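Grundora talk: my notes

Hello, thanks for having me. I'm Kirstin, I write adventures for tabletop groups, and for the next while I'm going to talk about villains. Mostly about one villain, who I got badly wrong.

Say it's based on Grundora, my own setting. Ask who's played it. If it's only Jeanie, wave at Jeanie.

So, Grundora is a drowned valley with a salt king at the bottom of it called Akik. He's been raising the water for 100 years and the players are meant to stop him before it reaches the last village, Vilten. Lovely and simple! I gave him a crown made of fish hooks, a speech that went on for 2 pages, and a throne room with 6 locked doors in front of it.

The first group to play it was Hadiza Bassey's, back in February. They found the village, liked the village, and opened a bakery. I'm not joking. They had a rota. Akik sat in his throne room the whole night and I never got to do the voice.

(Do a bit of the voice here. Short!)

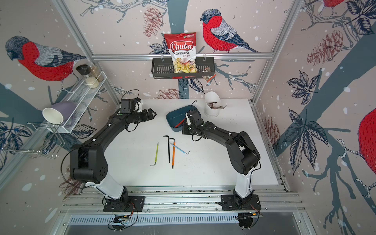
What I'd done was put the villain at the far end and leave all the trouble down there with him. Up in Vilten everything was fine. The water was rising, sure, but I'd only told them so once, in a paragraph I read out while people were still passing the crisps round.

Second go, with Elspeth Kinnear's lot, I changed one thing. Every time they slept, I took a house off the map with a marker pen. I didn't say anything, I just coloured it blue. By the third house they were shouting at each other about boats, and Elspeth's ferryman had gone off by himself to find the sluice gate.

PAUSE. Have a drink of water. Let them laugh at the boats if they're going to.

Then the speech. Cut it. I got mine down to 52 words, and he says it through a well, early on, while somebody's filling a bucket. Players hate him straight away because he's rude about their village. Read the well speech, it's on the yellow card.

If there's time: Kirsty's question about whether Akik should be allowed to win. I think yes, and I let him once, and the group came back the next month wanting to play the survivors. If we're running over, skip this and go to the handout.

Handout has the blank map and the sleeping rule on the back. Spare copies with Jeanie by the door. Questions, then dice.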